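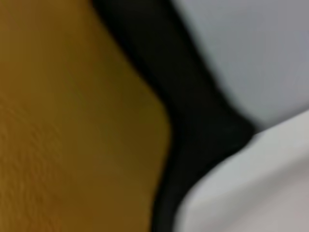

Calberg Opens Orders for Wrist Camera Kit

Govham - Calberg has opened orders for its wrist camera kit for light-duty robot arms, the company announced in October. The kit is sold to small workshops and training centers that already own an arm and wish to add close-range viewing at the gripper.

Each kit contains one camera, a mounting bracket, a 300-millimeter cable and a license for the Setiawan recording software. The first production run is limited to 400 units, of which 200 are set aside for schools and colleges.

"Customers asked for a camera that fits without changes to the arm," said Dorottya Sipos, product manager at Calberg. "The bracket uses the existing bolt holes, and the software starts recording when the arm moves."

The training center at Skistthorpe tested the kit over 31 working days before the release. Nithin Kartha, who supervised the trial, said that staff found installation simple but asked for clearer guidance on focus at very short distances. Calberg will include a revised setup guide with all orders - existing trial users will receive it by email.

Orders are accepted through the company's sales office in Govham. Delivery to schools and colleges will take place first.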